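20 January 2025
Drawer runner wear, Sullport cabinets, bench 3

Restarted the cycle test on the Higuchi runners after the weekend. Load 18 kg per drawer, full extension, soft stop. The left runner was binding at the last part of travel again. Pulled it, cleaned the track, found gray paste behind the rear stop — old grease mixed with sawdust, same as in September.

Regreased with the Karkstead compound, thin coat, wiped back. Ran 80 strokes by hand before loading. Pull force dropped at first, then settled slightly above the right side. Suspect the rear screw is proud of the track. Swapped it for a flatter head and the scrape mark stopped growing.

Humidity in the shop is low this week and the side panels have moved. Gap at the top front is now 2 mm wider than at the bottom. Shimmed the lower bracket instead of planing anything. Will check again once the heat has been off overnight.
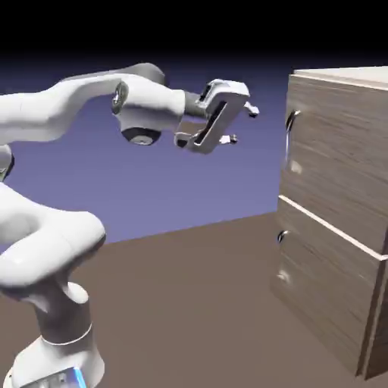 Nudley samples still not in. If they come with the longer rear bracket, the mounting holes need to be redrilled, so no point in finishing the second carcass yet. Leave the load in the drawer, closed, and measure sag before the next run.

To do: order flat head screws, label the grease tins, copy the pull readings into the shared sheet.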